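Kiltholm KG-2 parallel gripper kit – buyer's page

Price: $3,116, with mounting plate, cable and one set of finger plates
Stock: next batch ships in October
Fits: most small arms with a standard round tool flange (check your bolt pattern before you order, please!)

I sell these, and I also use them, so take this as half sales page and half notes from my own bench. We do computer teardown work here at Kiltholm: old desktop towers come in, the useful parts come out, and the rest goes to scrap. It's a great test for a gripper because a PC case is a horrible place to put one. There are sheet-metal edges, tabs, little latches and wiring all over the place, and the part you want is usually behind the part you don't.
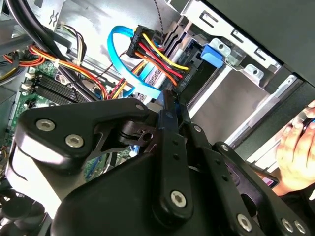
Working in close to the drive cage, with the power leads and the blue SATA cable still in there.

If you're budgeting for this kind of job, start with the reach and the width of the gripper body, and leave the grip force for later. Everybody asks me about force first! I did too, and I bought a big strong Ondrejka unit years ago that could have crushed a brick and couldn't get past a drive bay. Take a tape measure to your tightest case, write down the smallest opening you need to get into, and compare it with the drawing before you spend anything. I'm happy to send the drawing – just ask through the order form.

Now the money. The gripper is the part people plan for, and it's rarely the part that hurts. Here's how I'd split a first budget, assuming you already own an arm:

Gripper kit: $3,116
Spare finger plates, two sets: $200
Wrist camera, mount and lighting: $2,000 if you buy the Keston bundle, less if you're handy
A pile of scrap towers to practice on: free, if you ask nicely at a recycling yard

Please don't skip the spare plates. They're the bit that rubs against everything, and waiting on a set in the middle of a job is no fun at all (ask me how I know).

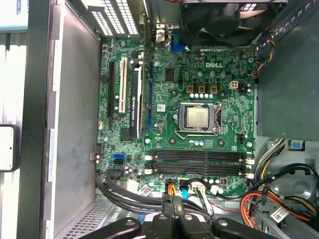

The other thing I'd plan for is the order of the work, as it changes what you need to buy. Memory modules and processor coolers are fiddly, with small latches and levers, and for a first setup I'd leave those to a person and let the arm do the simpler lifting. You can always add narrow fingers later. Cables are the real headache. A soft bundle never sits in the same spot twice, so give yourself extra weeks for that and don't promise your boss anything early on.

I get asked how this compares with the Itov. The Itov is lighter and a bit cheaper, and if your arm is tiny it may suit you better. I like ours for the open linkage – you can get a hex key on the screws without taking the whole thing off the wrist, and I tighten mine before every long run.

Returns are fine for 30 days as long as the mounting plate hasn't been drilled. Bulk orders and school pricing go through the same form; put your arm model in the notes box and I'll check the fit before I charge your card.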